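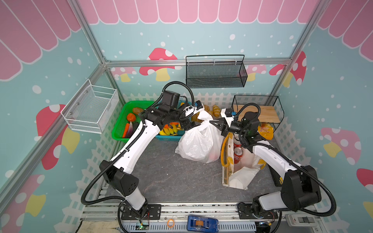
Sututdale, August

I have been asked by several readers for a considered account of the Plorholm two-arm bench package, which our office has had on evaluation from Tawhiri, the regional distributor. The package comprises two arms, wrist cameras, mounting plates, the extrusion enclosure and one year of remote support. The printed wall panels are an optional item, and the mushroom and picket fence pattern is one of four on the current list. I should state at the outset that neither Plorholm nor Tawhiri has paid for this review, and that both received the text at the same time as everyone else.

Our interest is a narrow one. Allutden, where I have worked for some years, advises independent grocers on counter equipment, and bagging is the task our members enquire about most often. We accordingly restricted the evaluation to that task. Over the loan period we recorded 558 attempts, using both rigid and soft items, with either a plastic carry bag or a fabric tote as the destination. An attempt was counted only where both arms had been engaged.

Assembly was straightforward. The enclosure arrived in two cartons and my colleague Nikau Tamihana had it square and bolted in an afternoon. The documentation is adequate on the mechanical side and noticeably thinner on software. The calibration chapter runs to three pages, one of which is a parts diagram repeated from an earlier section. Tawhiri supplied a corrected version on request, and I would encourage purchasers to ask for it before unpacking anything. 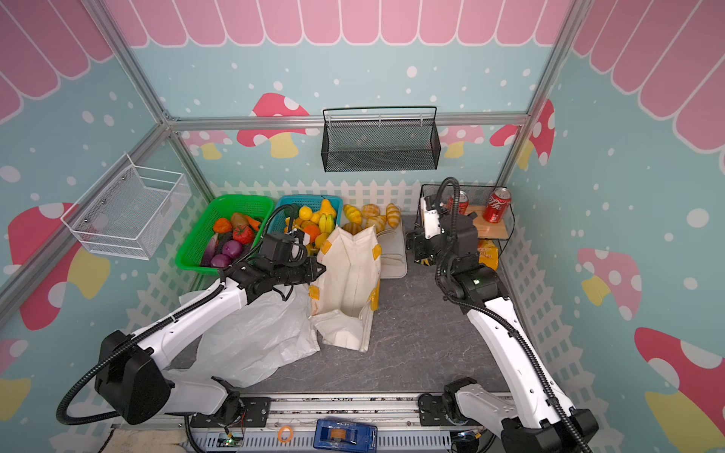 Both arms at work, with the tote standing open and the plastic bag on the floor of the booth.

The arms themselves are well made. Motion is smooth at the lower speed settings, and the two controllers remained in step throughout. Reach is sufficient to cover the whole of the floor and the rear shelf, although the shelf requires the right arm to extend further than I would consider comfortable for continuous duty. Cans and firm produce presented little difficulty. The tote, which holds its own shape, was the more forgiving of the two bags by a considerable margin.

Thin plastic is another matter. Of the attempts involving the carry bag, 174 were stopped by the operator, most commonly when the handles could not be separated or when one finger had caught a fold in the side. Plorholm's literature describes the gripper as suitable for flexible packaging. In my view that wording ought to be qualified – the fingers will hold a gathered handle securely, but finding the handle remains the operator's problem. Kha Quan of Tawhiri was candid on this point when I raised it, and advised that a softer fingertip is in preparation.

The wrist cameras merit a separate remark. They are of good quality and their colour is faithful under shop lighting. A full bag will nevertheless fill much of the view at close quarters, and we came to depend on the fixed overhead unit, sold separately, for anything concerning the rest of the floor.

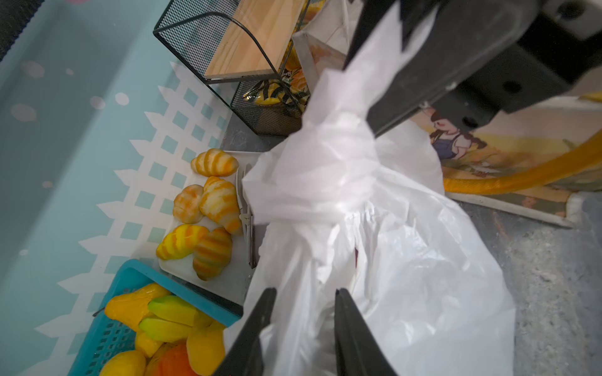

Page last changed: September, to correct the support hours

On cost, the package was quoted to us at about $4,000 per month on lease, inclusive of support but exclusive of freight and the overhead camera. Replacement finger sets are $52 each. Remote support is offered from 7 am to 5 pm, and calls were answered promptly and with courtesy.

For a training organisation or a college workshop, I am prepared to recommend the package as supplied. For a working grocery counter I am not, pending the revised fingertip. Members who wish to see the unit in operation may arrange a visit through the Allutden front desk until the end of October, when it is due back at Tawhiri. Please bring your own bags if yours differ from the usual supermarket weight.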